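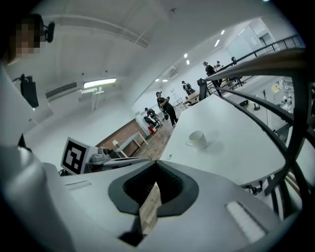 Figure 7.1 A white cup and saucer on a tabletop beside a railing.

Chapter 7
Setting Down a Cup

Most of us learned to put a cup on a table long before we learned to tie our shoes, and we have hardly given it a thought since (I certainly hadn't, until I started teaching table service!). In this chapter we'll slow the whole business down and look at where a cup goes, which way it faces, and how much room it wants.
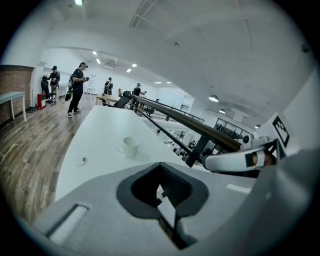 Figure 7.2 A mug on a long table.

Handles come first, and my old teacher Elibariki Temba would spend an entire March morning on them before he let us near a teapot. Think of your guest's hand, he used to say, and then turn the cup to meet it. The mug in Figure 7.2 has its handle facing left, so try picturing the seat from which it would be easiest to reach, and keep that seat in mind as you read Section 7.1.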